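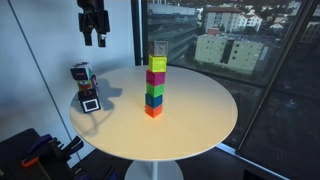

Jonau reissues stacking cube guide with new height table

2023-06-12

Jonau has published a revised edition of its guide to stacking cubes, the first full rewrite since the booklet appeared in March of last year. The new edition covers surface preparation, cube order, alignment and teardown. It is sold with the Pedik cube set and is also offered separately to owners of older sets.

The main change is a height table. The previous edition gave one recommended limit for all surfaces. The revision lists a limit for each of 10 surfaces, including stone floor, short carpet, four-legged tables and round tables on a single central pole. Pole tables are rated lower than four-legged tables of the same size. A load placed near the rim of a pole table tilts the top slightly, and the tilt is passed up through every cube above it. The guide advises building the tallest column near the middle of such a table and keeping short stacks, of three cubes or fewer, for the edge.

A column of six cubes is treated as the standard build. The text uses it for all of its alignment instructions. Each cube is set down flat, released, and left alone before the next one is added. Small sideways offsets between neighbors are accepted as normal. The guide sets the allowable offset at 2 millimeters per joint and notes that offsets in alternating directions matter less than the same number of offsets in one direction. A column that steps steadily to one side should be taken down to the first bad joint and rebuilt from there.

Printed labels and recessed faces get their own section. Cubes with a picture or an inset panel should be turned so that the decorated face points outward. Labels are not to be placed on the top or bottom face, where a raised edge can lift one side of the next cube. Owners who have added their own stickers are told to check for lifted corners before building.

Color order has no effect on stability and the guide says so. It does suggest that neighboring cubes be of clearly different colors, so that the joints can be seen from across the room. An orange base with blue and green above it is given as one workable order. Pale cubes are best kept for the top when the table stands in front of a window, since a light cube against a darker window frame shows any lean early. Side lighting is preferred to overhead lighting. A lamp or window to one side puts a shadow of the column on the tabletop, and a bend in the shadow can be easier to spot than a bend in the column.

The revised guide draws on a log of 1222 stacks built during testing at the company's Vetari workshop. Each entry records the surface, the number of cubes, the place on the surface and the joint at which the stack failed, if it failed. Jonau has not released the log itself. According to the guide, most falls in the six-cube builds began at the second or third joint from the bottom. The previous edition had told readers to take most care with the top cube. That advice has been removed.

Two older recommendations were also dropped. The first was to wipe cubes with a damp cloth before each build. The guide now calls for a dry cloth only, and only when dust is visible. The second was to press down on the finished column to seat it. Pressing is now listed under common errors, together with sliding a cube into place after it has touched the one below.

Teardown takes up a single page. Cubes are removed one at a time from the top, and short stacks near the edge are cleared before the main column is touched.

The booklet runs to 19 pages in the print edition. The text is the same in the download edition, but the height table is set on a separate sheet that can be printed and kept with the cubes. A companion sheet for the smaller Pinto cubes is in preparation. Until it is ready, the limits in the current table should not be applied to that set. The earlier edition has been withdrawn from sale, and copies already supplied with Pedik sets can be exchanged through the store of purchase.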